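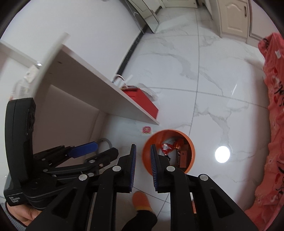
Figure 4. Two hand-held grippers, finger pads facing.

4.2 Comparing Two Grippers

1. Assign one operator to each gripper. Record both names on the Brevalell trial sheet.
2. Open and close the fingers 29 times before the first trial.
3. Move to the desk and select a small item.

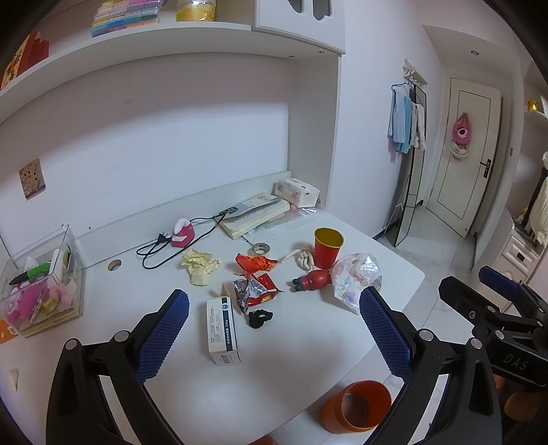 4. Grasp the item between the ribbed pads, lift it, and release it into the bin.
5. Repeat with the second gripper, using the same item.

Note: Send completed sheets to Marwa Alaoui at Naciri.

CAUTION: Keep fingers clear of the pivot pins.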